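Brondalon Shelf and Table Practice Kit

Hi, I'm Chaimae Lahlou, and I put this kit together after too many evenings writing the same house rules on the whiteboard for people working with robot arms and hands. It's a printed rule book, a pad of run sheets and a set of floor and table markers, and it covers one everyday job — moving groceries between a shelf and a table.

The rule book is 50 pages, spiral bound, and it starts with the stuff people skip. Who holds the stop button. Who is allowed inside the arm's reach (while it's powered, no one!). Where the cables go.

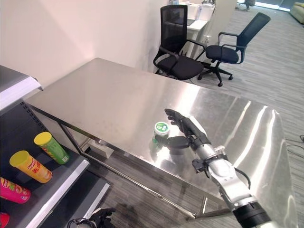 I wrote the first version for our room in Edcombe, then Mathias Trummer tried it at Drosham and sent it back covered in pencil. He was right about nearly everything, so the run sheets now have a line for the approach speed and another for grip force, and you sign both before the hand goes near an object.

My favorite chapter is on shelves. Leave gaps between items, keep the whole hand in view of the operator, and stop the run if anything starts rolling.
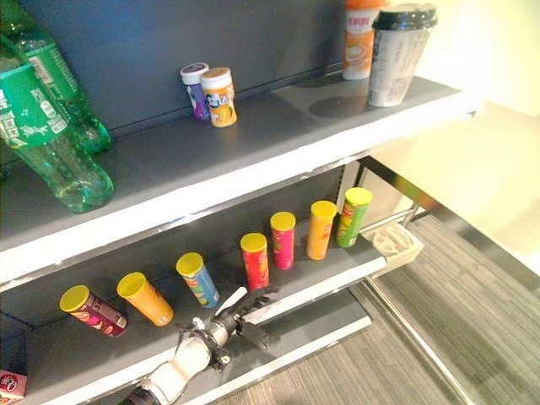
Hand in front of the lower shelf, chip cans spaced with small gaps.

The table chapter is shorter. Shiny metal tops throw reflections, so do your camera check with the objects in place and the lights the way you'll really have them. Tape or cover any cable that crosses a walkway, and walk the floor again after a break.
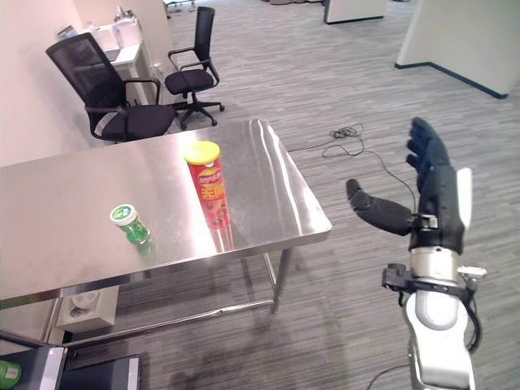 One thing I get asked a lot: the kit doesn't replace your own risk assessment or whatever your local rules call for. Do those first, then use the sheets for daily work.

What you get
Rule book, 50 pages
Run sheet pad, 134 sheets
Table and floor markers
Wall card with the stop procedure

Item number: 848
Refill pads are sold separately. The next edition comes out in October, and it adds a chapter on two-handed work.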